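COMMUNIQUÉ DE PRESSE

Semow étend la gamme Stikance aux espaces de travail partagés

Le 8 janvier 2022 – Semow, fabricant de mobilier modulaire, annonce l'extension de sa gamme Stikance aux ateliers et plateaux techniques ouverts. La nouvelle série comprend trois familles de produits : rangements à cases, plans de travail et assises. Elle sera distribuée par Wosa auprès des collectivités, des écoles d'ingénieurs et des entreprises.

Les rangements Stikance sont livrés en sept configurations, ouvertes ou fermées, à poser au sol ou à fixer au mur. Les modules s'assemblent par vis traversantes, sans collage. La largeur maximale d'une composition d'un seul tenant est de 2440 mm. Au-delà, une liaison intermédiaire est obligatoire et figure dans la notice de pose. Les plans de travail reprennent le même entraxe de fixation, de sorte qu'un rangement peut être accolé à un établi sans pièce d'adaptation.

Le cahier des charges a été rédigé avec le bureau d'études Cheetham à partir de relevés effectués en octobre. Ces relevés portaient sur les distances de passage, l'accès aux prises et la hauteur des rangements ouverts.

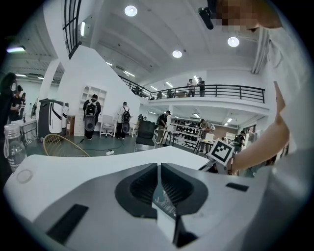 L'implantation des plateaux ouverts fait l'objet d'un guide distinct, joint à chaque devis. Le mobilier y est traité par zone, avec un dégagement minimal à respecter devant les établis. Une bibliothèque blanche à cases carrées, placée en retrait, laisse le centre de la pièce aux postes et aux sièges ; un câble noir qui traverse un sol gris jusqu'à une multiprise posée par terre correspond en revanche au cas que le guide demande de traiter en priorité, par goulotte ou par alimentation en plafond. Les chaises y sont classées séparément des fauteuils de bureau.

Les commandes sont ouvertes auprès de Wosa. Délai de livraison indicatif : quelque trois semaines après validation du plan.

Contact presse : Semow, service communication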